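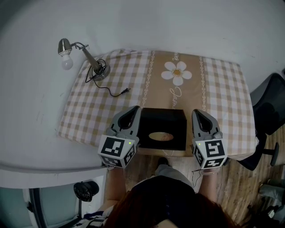
Qui décide de l'évacuation si le feu passe la crête au-dessus de Prorbridge ?

La commune, sur avis du chef des opérations. Les sapeurs-pompiers peuvent faire sortir des gens sans attendre en cas de danger immédiat, mais l'ordre qui couvre tout un hameau est signé en mairie.

Je mets cet échange en tête parce que la question m'a été posée trois fois hors liste depuis la réunion. Pour le reste, je réponds au message de Kristaps.

De : Kristaps Ozoliņš
À : liste riverains-massif
Objet : débroussaillage et piste de Clorncombe

> Bonjour à tous,
> J'ai relu le compte rendu. Il est écrit que la piste de Clorncombe servira de sortie de secours pour le hameau de Paju. En septembre, elle était coupée au deuxième virage par des chablis et un camion-citerne n'y passait pas. Est-ce que quelqu'un l'a refaite depuis ? Je voudrais aussi savoir si la bande à débroussailler se mesure depuis la maison ou depuis la limite du terrain. Chez nous la différence est grande.
> Kristaps

Bonjour Kristaps,

Pour la piste : les troncs du deuxième virage ont été enlevés cet hiver. J'y suis monté hier en voiture, on passe sans difficulté jusqu'à la barrière. Au-delà, le bas-côté s'est affaissé sur 49 mètres et je ne m'y engagerais pas avec un véhicule lourd. Je l'ai signalé à la mairie avec des relevés, on m'a répondu que le technicien passerait avant l'été. Tant que ce n'est pas fait, la sortie de Paju reste la route de Brodby, et il faudrait corriger le compte rendu dans ce sens.

Pour le débroussaillage, la distance se compte à partir des murs de la construction, y compris quand elle déborde chez le voisin. Dans ce cas il faut le prévenir par écrit et obtenir son accord avant d'entrer chez lui. Les annexes comptent aussi, donc ta grange est concernée.

Autres points restés ouverts :

La citerne de Brodby contient 70 mètres cubes. Le raccord a été changé, l'ancien fuyait. Il manque toujours le panneau.

Le devis pour le broyeur est de 700 euros pour 3 jours, transport compris. Il me faut une réponse des intéressés avant la fin du mois. Les rémanents ne doivent pas rester en tas le long de la piste.

La liste des personnes à aller chercher en cas d'évacuation n'est pas à jour pour le haut de Prorbridge. Écrivez-moi en privé pour cela, les archives de la liste sont publiques.

Cordialement,
Charalambos Mitsotakis-Vlachou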